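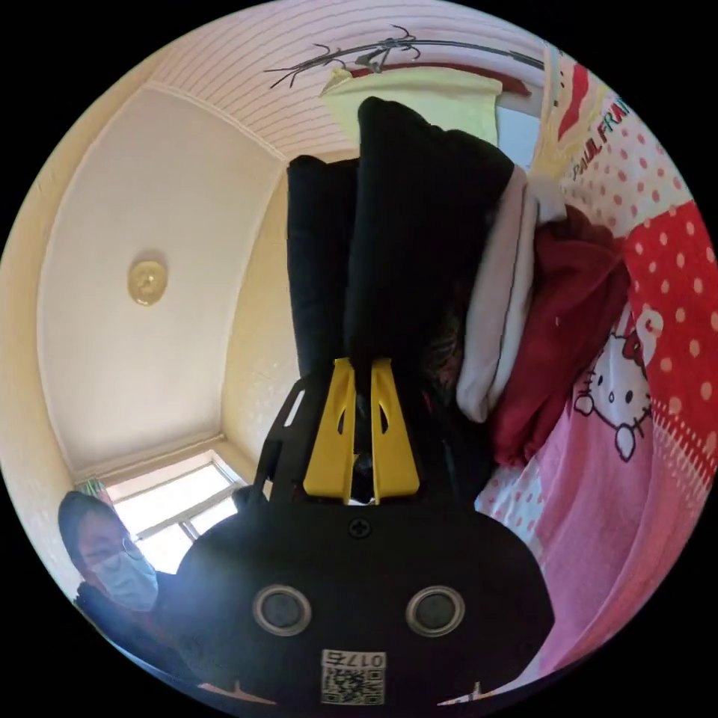 Attachment 1: black fabric

Ticket 622, Plalter order desk
Opened by: Nest Beddoe
Status: Closed

Reorder form rejects any quantity over 300 for black cotton. Error reads "stock limit reached" but the Tomoana warehouse shows plenty on the shelf.

Annelies Van Loon, 12 November 2018: Reproduced with an order of 148 plus a second line of 160. The form adds both lines before checking. Limit was left over from the August sale. Removed it and cleared the cache.

Nest: Order went through. OK to close.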